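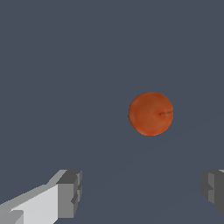

First we practice inside the computer

In our workshop in Husberg we are building a robot arm that can pick up fruit. Its name is Omwood. The arm stands on an old kitchen table, and it has a gripper with two fingers, like your thumb and your pointing finger when you take a grape. But before the real arm may touch a real fruit, it has to practice in a simulation.

A simulation is a kind of pretend world that lives in the computer. Maybe you have played a game where you drive a car. The car is made of numbers and colors, and if you hit a wall you don't get hurt. Our pretend world is the same, only much more boring than a game. It has a gray surface, one orange-red fruit and the two fingers of the gripper. There are no houses and no trees, and nobody wins a cup at the end.

What does the robot see?

The pretend gripper has a pretend camera. The camera looks out past the fingers, so the picture shows what is in front of them. You see one finger in the lower left corner and a part of the other one at the right side. They are wide open. The fruit is still far from them.

When you look at this picture, you think "fruit!" at once. The computer does not. For the computer the picture is a big table of small colored squares, which we call pixels. Each pixel has three numbers, one for red, one for green and one for blue. The gray pixels have three numbers that are close to each other. The orange ones have a lot of red and only a little blue. So our first program asks every pixel a simple question: do you have much more red than blue? If many pixels that are neighbors answer yes, the program says that it found the fruit.

Why do the fingers look like blocks?

Katherine Taipe drew the fingers for our pretend world, and she used only simple shapes with flat sides. A computer can calculate a flat side very quickly. A round and smooth finger would need many more small pieces, and then everything goes slow. The fruit is a simple ball too, a bit wide, and its skin is a picture that is wrapped around the ball, as you wrap paper around a present. Look for the small dark mark where the stem could be. It helps us people to see if the fruit has turned.

How does it learn to grab?

One try goes like this. The program finds the fruit in the picture. Then it asks if the fruit is in the middle between the two fingers. In the picture at the top it is more to the right, so the gripper should move a little to that side. After this it goes closer, looks again, moves again, and closes the fingers when it believes that the fruit is between them.

Many times it believes wrong! In May we let the program try 2,905 times, and it got the fruit 658 times. That is less than one from four. Then Gilles Chevalier found a mistake in the part that says how far away the fruit is. He repaired it and we started again with the same number of tries. This time it got the fruit 2,213 times. We ate cake.

With the real arm so many tries would take us weeks, and the fruit would become jam. The computer did them while we slept.

And the real arm?

The real arm has had 316 tries until now. It is harder for it. In the workshop there is sun from the window in the morning and a yellow lamp in the evening, and the same orange has another color in each light. Also the table shakes a little when somebody closes the door. In the pretend world we did not put any door.

Try it at home

You can play robot with a friend. You need one orange and two wooden spoons.

Put the orange on a table. Hold one spoon in each hand and close your eyes. Your friend is the camera and may say only these words: left, right, forward, back, close. When you hear "close", you press the spoons together and try to lift the orange.

Then change places. Try it also with a smaller fruit, for example a plum, and write down how many times each of you got it.

New words on this page

Gripper: the hand of a robot.
Pixel: one small colored square of a picture.
Simulation: a pretend world in the computer where we can try things.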